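Section 4. Arranging and shaping the artificial stems

Read this section before you cut anything. The leaflet that ships with the Windari vase says the whole arrangement takes "moments." It doesn't. Set aside the better part of an evening for your first one, and longer if the flowers have been packed flat.

4.1 Before you start

You will need the flowers, a vase, side cutters, a soft brush and a sheet or old towel to work on. Leave the scissors in the drawer. Most stems of this sort have wire inside, and scissors will chew the covering and leave you with a bent blade.

Clear a patch of table big enough to lay every stem down without overlapping. People skip this and then wonder why the petals have creases in them.

Caution: Cut wire is sharp. Collect the ends as you go and keep them away from children and pets.

4.2 Opening the heads

Flowers come out of the box looking tired. Sellers will tell you the petals "relax naturally" after a day in the air. I left a bunch of Kiden blooms alone from one July to the following December and they relaxed not at all. You have to do it by hand.

1. Hold the flower just under the head, where the stem meets the base. Never hold it by the petals.

2. Start with the outermost petal. Slide a finger under it and ease it away from its neighbor.

3. Work your way in, one petal at a time. Stop before you reach the middle. The inner petals are meant to sit close together, and once they are spread they won't go back.

4. Smooth the worst folds between finger and thumb. Press, hold, let go. Don't rub, as rubbing takes the powdery look off a pale petal.

5. Leave the small wrinkles. A petal with no creases at all looks like a shower cap.

Note: Some guides suggest steam. Kalkidan Shiferaw, who wrote the first version of this section, recommended a kettle at arm's length. Gemma Tapley tried it on a Temside bouquet and the glue let go on two heads. I have taken the step out. If you still want to try steam, use a flower you don't like.

4.3 Checking underneath

Nearly all the advice you will read is about how the flowers look from the front. Put the vase on a shelf above eye level and what you get is the underside, so turn your head sideways and look up into the arrangement before you call it done.

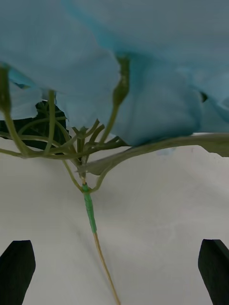

Page last changed: 5th July

Pale blue is the hardest color to get away with from below. The petals hang down in big rounded folds, and the olive-green stems under them are in plain view, along with the tube-like base where a head joins on. A darker flower hides more of this. If your arrangement will sit low on a coffee table, skip to 4.4.

1. Find the place where the stems branch. On many bunches there is a little star of short green points close by. This is the part that gives the game away when it is squashed or all facing one direction.

2. Tease the points outward, some up and some to the side. Do it with a fingertip. Pliers are too much.

3. Lower a petal or two until the fold comes down near the branching point. It doesn't have to cover it. A bit of green showing is what you would see on a real plant.

4. Bend each stem in a slow curve. Use both thumbs and move along the stem a little at a time. A single hard bend makes a corner, and corners show.

5. Let the stems cross where they want to. Combing them straight makes the thing look like a bundle of asparagus.

Caution: Don't bend a stem right where it enters the base of the flower. The joint may be nothing more than a push fit.

4.4 Setting the height

The Ambaye chart gives a "golden" ratio of flower to vase. I have never had it come out right, and I suspect it was drawn for one particular vase. Do this instead:

1. Hold the stem against the outside of the vase, over the edge of the table.

2. Raise and lower it until you like it.

3. Bend the bottom of the stem back on itself to shorten it. Stand it in the vase and live with it for a day.

4. If you still like it, cut. If you don't, unbend it and no harm done.

Note: A light flower head in a light vase will tip over. Fill the bottom with clean gravel - 500 grams suits a small vase. The glass beads sold for this purpose cost more and do the same job.

4.5 Dusting

"Maintenance free" is on every label and it is wrong on every label. Brush the petals from the center outward, with the grain of the folds. Gaps between overlapping petals collect the most dust, so tip the head to the side and work the brush in gently. Don't wash anything until you have tested one petal with a damp cotton swab. If color comes off on the swab, stay with the brush.

For storage between seasons, see Section 5.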